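August, and the kitchen door has been open since breakfast

I slept badly again, though I can't blame the heat this time, as there was a lovely breeze coming in off the allotments from four o'clock onwards and I lay there enjoying it when I ought to have been asleep. In the end I got up and made tea and sat on the back step in my dressing gown, and I decided that today would be the day I went back to the jigsaw.

It has been on the dining table since the end of June. It's a harbour, 1,000 pieces, and it came from the charity shop in Halstead with a strip of brown tape round the box and a note in biro saying "complete, I think". I do love that "I think". I bought it for the note as much as for the boats. The edges went together in one evening while the radio was on, and the quayside houses nearly built themselves, each being a different colour, and I was so pleased that I rang my sister to tell her. She said what she always says, which is to wait until I got to the sky.

Well, I got to the sky. It takes up the whole top half and there isn't a cloud in it, or a gull, or so much as a chimney poking up on the right-hand side. I did a little every day for a while, then a little every other day, and then my cousin came to stay and we ate in the kitchen, and after she'd gone home I found I had got used to walking past it.

So this morning I made up my mind to do it properly. I pulled both blinds up, moved the lamp across from the sideboard and sorted the sky by shape, all the ones with two knobs and two holes in one heap and the odd-looking ones in another. It's slow work but I find it very soothing. By the time the post came I had 7 pieces in, which doesn't sound like much of a morning, but two of them joined up with the mast of the fishing boat and that gave me a way down into the middle at last.

After lunch (cheese on toast, the end of the tomato chutney, must make more) I walked to the library to take back the Pomare book. I didn't finish it. It was a handsome thing about crossing the South Seas under sail and I'm sure it's very good, but the print was tiny and there were so many winds to remember. They had the second of the Lakatholm stories in, the one with the lighthouse, and I'd been waiting for it since Easter, so I came out feeling I'd done well on the exchange. Coming home I took the long way round by the brook. The blackberries are early and I ate a good many, and got a scratch on my wrist for it that stung all the way up the hill.

My sister telephoned at teatime. She wanted to know about the jigsaw before she even asked after my knee! I told her about the mast and she was very generous about it, and then she told me I was making life hard for myself by keeping everything loose on the table, where a sleeve can catch it. She puts hers in trays. She has done for years, it seems, and I never noticed, though I've sat at that table of hers often enough.
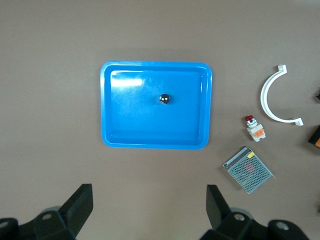

I said I'd think about it, and I have been thinking about it all evening while I washed up. There are the old baking tins in the cupboard under the stairs, the ones that have gone too rusty for cakes, and if I lined them with a bit of kitchen paper they would do me very nicely and cost nothing. One for the plain sky and one for the sky near the horizon, where it goes a touch paler. The harbour water can stay in the lid.

I've just been in to look at it once more before bed and put another piece in by lamplight, standing up, without even trying, so perhaps I should do the whole thing in my slippers. The Lakatholm is on the pillow and the tea is made. I must remember to ring the surgery in the morning, and to put the bins out, and to look under the rug for that corner of the red boat.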